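Hanging the ladles: notes on a carousel utensil rack

16 June 2022

The drawer to the left of our cooker has an internal height of 42 mm at the front rail, and a ladle is deeper than that. For years the ladle lived in there at an angle, bowl up, and every third time the drawer was opened it caught on the underside of the worktop. The slotted spoon then slid behind it and the whole lot had to be worked loose with a finger.

I looked at three ways of dealing with this. A deeper drawer box from Rodgate would have meant a new front as well. A wall rail would have meant drilling tiles, and ours are old and craze if you look at them. The third was a free-standing rack with hooks around the top, which needs no fixing at all. I bought the Stestness one, and the rest of this post is what I found out about loading it.

First, the hooks. They radiate from a circular top and curve at the ends. Anything with a closed hole in the handle will go on. Anything with a hooked handle will also go on, but sits further out and swings more. Check the hole size before you buy. Two of my older wooden handles had no hole and I drilled them at 11 mm, deburred the edge with fine paper and rubbed in a little oil.

Second, the balance. A steel ladle is the heaviest thing most people will hang. Mine is 187 g on the kitchen scales. Put it on by itself and the stand is still stable, but the weight is all on one side and a knock from that direction counts for more. I now load in opposite pairs, with wooden spoons filling the gaps.

Third, the layout. I like to set things down flat before I hang them, on a white board with a pencil grid. The grid gives me the overall length of each piece without reaching for a rule, and it's easy to see which handles will foul each other. Ladle down first, then the slotted spoon, with the rack standing behind.

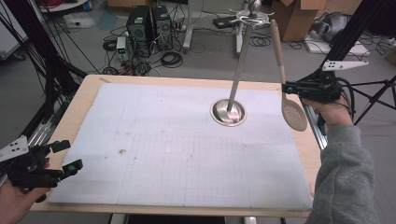 Joubert wrote in to say that pairing by weight is fine on paper, but that in a working kitchen you should pair by how often you reach for a thing, and put the ladle at the back where it can't drip on the hob side. A ladle used twice a week, the comment went on, has no business in the front position whatever it weighs.

I tried it that way for a fortnight. The point about drips is fair, and the ladle has moved to the back. The point about frequency I only half accept. If the two things you use most are the slotted spoon and the spatula, and both hang at the front, then the front is empty whenever you are cooking and the stand is at its least balanced just when hands are moving near it. My present order keeps the slotted spoon at the front and the spatula a quarter turn round.

Cleaning is simple enough. Wooden pieces must be dry before they go up, or water runs down the handle and marks the grain round the hole. I stand mine in the Nosen draining pot overnight. The hooks themselves get a wipe with a damp cloth when I do the worktop.

The drawer now holds the peelers and the tin opener. It shuts.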